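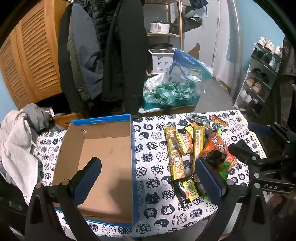

About Kravchuk Table Linens

Kravchuk sells printed tablecloths, runners and napkins from a shop and workroom in Uvasberg. Svitlana Kravchuk opened the business with one sewing machine and a stall at the Dramow market. We now have a staff of nine and ship to customers in 23 states.

We buy our cotton by the roll from two mills and cut and hem it here. Prints change twice a year, in April and in the fall. Plain colors stay in stock all year. If a print sells out we do not always bring it back, so please write to us if you need to match something you already own.

Our standard square cloth is 90 inches on each side. Other sizes are made to order. Send us the length and width of your table and how far you want the cloth to hang. Allow 22 days for made-to-order pieces, plus shipping.

Antonina Mykhailiuk runs the workroom and answers questions about fabric and washing. Svitlana handles restaurant and hotel orders, including the Prestitz line of heavier cloths for daily commercial use.

The shop is on the ground floor, with parking behind the building. Remnants are sold by weight from the bins near the door. Returns are accepted on unwashed standard sizes. Custom sizes can be re-hemmed but not returned.

Page last updated 13/02/2022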